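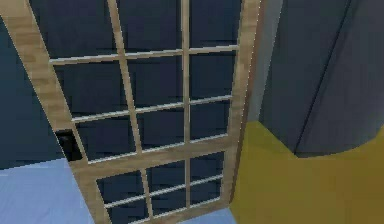

Riltstead Door Cell -- simulated door-opening setup for mobile arms
Page last edited 2018-10-23

Overview

The Riltstead cell is sold as a complete practice setup for teaching a mobile robot to get through a doorway. You get a rendered room, a set of doors, a camera model that rides on the arm, and the Flaken control bridge that passes commands to the real machine. We have run it long enough to have opinions, and they are mixed. Buy it for the setup work. Don't buy it if you expect a robot to leave the simulator and start opening doors in your building.

What you get

Room file with separate floor areas and wall blocks
Glazed door in light wood finish, divided panes, dark handle fitting
4 other door models, all solid
Lại contact module (hinge friction, latch force, closer)
Flaken bridge, 2 seats
Setup notes, 109 pages, of which you will use the chapter on frames and very little else

The glazed door

The catalog calls this the hard one, and on that point we agree. The handle fitting is small and nearly black, and behind the panes is flat navy. A detector trained on the solid doors tends to lock onto a pane corner and stay there. The vendor's answer is more training. Ours was to limit the search to the edge of the stile near the wide rail, where the fitting sits, and we did that in an afternoon.

Don't read too much into good results here. The glass has nothing behind it except that one color, so your robot never has to deal with a lit hallway or somebody walking past. Real glass will also upset a depth sensor, and nothing we found in the settings comes close to it.

Setting up

Load the room before the door. If the door goes in first the hinge takes its position from the world origin, and it will look fine until you try to swing it.

Set the camera mount next. The default mount is level. Ours isn't, and neither is anyone's once the wrist starts moving, so enter the measured tilt and then drive the arm close to the door and check the view. A steep lean on the stiles is normal at close range. What you are looking for is whether the fitting stays in view all the way through the approach. If it drops out, move the mount before you touch the planner.

Check the threshold. The pale blue floor and the yellow floor meet in a straight line at the doorway, which makes a handy mark for stopping the base. They are separate pieces with separate friction values. Ours arrived with different numbers on each side and the base slewed every time it crossed. Set them to match unless you have a reason to do otherwise.

Run 100 dry approaches with contact turned off. Then turn on the Lại module with the closer at zero and bring it up slowly.

Looking after it

There is nothing to grease, but it does drift. Updates to the bridge reset the joint limits to the factory ones, with no warning on screen. Keep your own copy of the limits file and compare it after every update. We skipped this in March and had the arm planning straight through the jamb.

Clear the contact cache when the door starts to shake in the closed position. The notes say to lower the time step instead. That works too, but everything slows to a crawl.

Jagged edges along the stile are a display setting and don't affect contact. They do affect anything that finds edges from the rendered picture, so turn smoothing up if your detector works that way -- and then leave it alone, or your earlier runs can't be compared.

Known faults

Handle turns but latch stays engaged: latch and handle are on different joint groups. Link them in the door file.
Door opens before contact: gripper collision shell is too big. Shrink it.
Gripper sinks into the rail: time step too long.
Base stops short of the door: old floor map still loaded.

Compared with Dudberg

The Dudberg kit has fewer doors and a duller room, and its force readings were closer to what we measured on our own hinge. Riltstead is quicker to set up. Both vendors talk about transfer to real hardware as if it were included in the box. Ask either of them for the failed runs before you sign.

Licensing

One site license covers one bridge. Room and door files may be edited. The contact module may not.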